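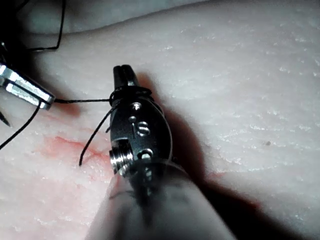
I think knot tying gets a fraction of the practice time it deserves, and I'll say so to anyone who sits next to me at lunch. Ask people learning to suture what they worked on last night and they'll tell you about stitches – spacing, depth, how the needle went in. The knot is the bit they rush through to get to the next stitch. But look at how much is going on before a knot even exists! Black thread wound in a snug band just below the tips of the jaws, one side pulled straight and tight, and the tail lying in a lazy S across the pad, waiting to be picked up. That's the moment I care about. Everything you're going to get wrong, you get wrong right about there.

My own trouble was always the tail. I left it too long for most of my first year at Ornstead, because a long tail feels safe, and then I'd go fishing for the end of it and drag half my loops off on the way. Too short is worse, of course (you pull your wraps tight and the end vanishes through them like a mouse under a fridge). You need enough to grab and not much more, and I don't know any way to learn how much that is except by doing it over and over on a practice pad until your eyes get tired.

I counted once. I'd bought a big spool of black thread and decided to do 1,000 knots before I let myself have an opinion about technique. I did 88 the first evening and they were awful. Somewhere past the middle I stopped thinking about which way to wrap, and that's when they began to lie flat. I have the sheet of tallies pinned up over my desk in Plerden, coffee ring and all.

Now, the argument I hear back is that the stitch does the work and the knot is only there to hold it. I've had this out with people I like very much, mostly over the sticky tables at Işık, where the tea is cheap and they let you stay. My answer is that a beautiful row with a knot that slips is a row that's coming undone. I'd take slightly wobbly spacing and a good square knot any day of the week.

And please, wrap slowly. People sling the thread around the jaws as if they're late for a bus, and the loops cross over each other, and then they wonder why the thing jams halfway down. Keep the long strand under some tension, let the coils sit side by side, and go get your tail without lunging at it. It looks fussy. It saves you picking the whole mess apart afterward.

I'd also like fewer classes that hand out one pad for a whole table. The Norel evening course I helped with last April had 54 people signed up and we gave each of them their own pad and a generous length of thread, and for the first half hour we did knots and nothing else. There was grumbling. A few people asked when we were going to start! We'd started, as far as I was concerned, and I'd run it exactly the same way again – maybe with better chairs.

16th February
By the Plerden Thread Notebook

Related
Why I went back to black thread
Left-handed in a right-handed class
How long should a practice pad last?
2 ways to spoil a square knot
Notes from the Norel evening course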